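Subject: Re: Conden cell, right gripper alignment

The Pitow site wrote:
> After changing the right fingers, must we repeat the full alignment,
> or is the short check enough?

The full alignment is required whenever a finger has been removed. Please run the arm at 20 per cent speed and use the tins and the small bottle as test items.

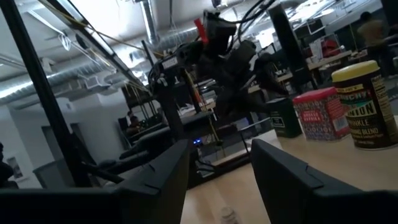 View from the right wrist, with the bottle between the fingers.

The finger screws should be checked again after 400 cycles, and the cables inspected at 1000. Results should be entered in the Kastia log.

Cell Support, Guerra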